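Eltau Building, second floor: walk-through checklist, March

Inspected by Ragnvald Løken. Comments by same, with interruptions from Helge Dahlgren, who holds the keys.

EXITS
[x] Front stair door opens fully
[x] Front stair door closes without help
[ ] Back stair clear
Comment: Two bicycles and a rolled carpet. The carpet was there last time. I am told it is "going to Sæther." It has been going to Sæther for longer than I have had this clipboard.

[x] Exit signs lit
Comment: The one by the restroom buzzes. There is no box for buzzing.

FIRE
[x] Extinguisher, hallway: tag current, gauge in the green
[ ] Extinguisher, kitchenette: reachable
Comment: Behind the recycling. Helge can reach it. Helge is six foot four.
[x] Smoke alarm tested
Comment: Works. Apologies to Cenalico downstairs, who were on a call.

ELECTRICAL
[ ] No power strip plugged into another power strip
Comment: See last report. Same strips, new coffee maker.
[x] Panel door shut, 30 inches clear in front
[ ] Space heater removed
Comment: Moved to a different desk and covered with a coat. Please don't do either of these things.

FURNITURE
[x] Shelving over five feet anchored to wall
[x] Table edges: no sharp corners
[ ] Chairs sound
Comment: One chair in the meeting room leans left. A note taped to it reads "fine if you lean right." Take it out of use.

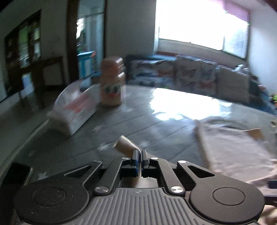
Table edge, rounded. Pass.

The old tables had square corners at exactly hip height, and I have written about them here before, with some feeling. Whoever approved the replacements has my thanks.

FLOORS AND LIGHTS
[x] Mats flat
[ ] Loose threshold strip, room 919
Comment: Yes, room 919 is on the second floor. Helge says the number came with the door. The strip needs two screws and somebody willing to kneel.
[x] Stair lights on at 7 a.m.

FOLLOW-UP
Back stair and kitchenette extinguisher by Saturday. Heater today. The chair can go down with the carpet, if the carpet ever goes.

Signed, R. Løken
Seen and mostly agreed, H. Dahlgren

5 comments | 2 shares

Recent in Building Notes
Who has the Furkitz loading dock key?
Fridge rules, revised again
Elevator inspection: what "soon" means

Eltau Building Office | Contact the front desk | All rights reserved | Back to top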